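Gripper closes on its own after pause – anyone else?

Hatska Arm Forum > Faults and Safety

nissa_issa
OK, I love this arm and I love this project, but it gave me a scare in June. Task is brush handling: take one off the rack, hold it over the paper, hang it back up. I hit pause with the fingers half open, reached in to straighten a handle, and the gripper closed. No command from me. It caught my fingertip – no blood, just a good pinch! Log shows fault 3776 and then a normal close. Has anyone seen this?

Nisreen

zadov_fan
Yes!! Had it 2 times, both right after a pause. Pause stops the joints but the gripper keeps the last target it was given. If a close was already queued, it goes through.

pritgate_bench
I don't buy the queue idea. I get 3776 when the gripper cable is tugged at the wrist. The fingers reset, and the reset includes a close. Check the plug before you blame the software.

zadov_fan
My cable is brand new and clipped down in six places, so it can't be that in my case. Could be two different faults with the same number, I suppose?

aurora_c
Both of you may be right, but can we talk about the hand being in there at all? Pause isn't a stop. Hit the red button, wait for the light to go out, then reach in. I run the Shboul class on these and that's the first thing on the wall.
Aurora Correia

nissa_issa
Fair, Aurora, and lesson learned. I'm on the red button every time now. I swapped the cable this morning and I'm going slowly at the big brush with the light handle, coming in low from the side.

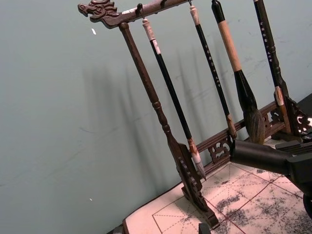 I also dropped the grip force to the lowest setting that still holds, and added a line that clears the target on pause. So far it's behaving, and it's such a joy to watch it sneak up on those handles!

pritgate_bench
You changed the cable and the code on the same day, so now we can't tell which one did it. Put the old cable back for a run?

nissa_issa
Ha, yes, guilty. Old cable goes back on tonight, hands well away. Will post the log.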